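Print this page | E-mail this page

Opinion

Sort on the table first, then argue about the bin

Tariq Rind

10/10/23

The usual advice on household packaging is to sort at the point of disposal. One stands at the bin with the item in one hand, reads the symbol, and decides. I have come to think this is the wrong place for the decision, and that a weekly heap on a flat surface gives better results for less effort.

The objection to sorting at the bin is mainly one of attention. A person clearing up after a meal has wet hands and little interest in a recycling icon 7 mm high. The choice takes a second or two and is made by habit. Habit puts every rigid thing in one container and every soft thing in the other, which is right for bottles and wrong for a good many cartons with food still in them.

In August we ran a small comparison in the Trallitz building. One floor kept its existing bins. The other put all dry packaging into a single crate and emptied it once a week onto a covered table. The second floor handled 469 items over the month, and about 300 of them were film, bags or wrappers. Almost all of these would have been dropped in general waste unread.
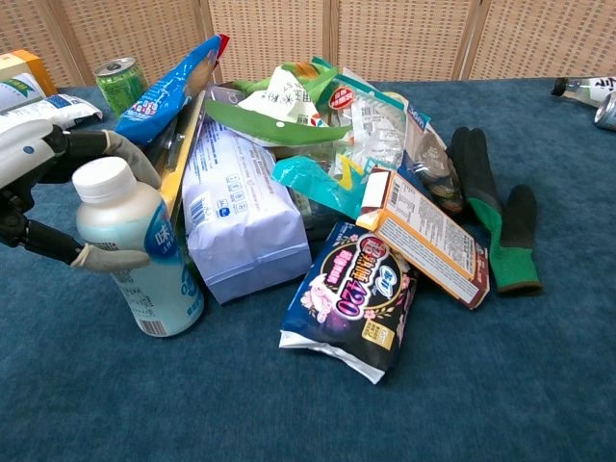 Skakton Site Services — Materials and Waste Team

A mixed heap shows certain things that a bin conceals. A drinks can and a white bottle with a screw cap need no discussion. The tan cardboard box with the nutrition panel is nearly as simple once it has been flattened. The difficulty lies with the soft material: snack bags, a clear wrapper with a small red logo, a teal one with a yellow stripe. Laid side by side they are plainly the larger part of the problem, and they take up room out of all proportion to their weight.

Large paper-looking bags deserve separate mention. The white and lavender one has recycling icons printed on it, and many people would stop reading there. An icon identifies a material or a scheme. It does not say whether the local contractor accepts it, and with lined paper the answer varies between neighbouring districts. I would sooner see a short printed list taped to the table than another symbol on the pack.

There is also the matter of goods that are not yet waste. Pour out any household crate and some of what comes out will be unopened, or half full, or simply put down in the wrong place. At the bin these are lost. On the table they can be picked out and returned to the cupboard. I would do this first, before any separation by material, and I would lift bottles by the body and not the cap.

My colleagues at Varela dispute the time cost. They put it at 200 seconds per crate for one trained person and rather more for an untrained one. I accept the figure. It is still a fixed cost paid once a week, at a moment when the person doing it has nothing else in hand.

The surface matters less than is claimed. Carpet holds crumbs and has to be vacuumed, but it stops cans rolling. A wipeable sheet is easier to clean and noisier. Either will do, provided it is large enough to spread the heap one layer deep.

Related items

Crate sizes for shared kitchens
Film and wrappers: what the Brallis contract covers
Flattening cartons before collection
Letters: in defence of the two-bin system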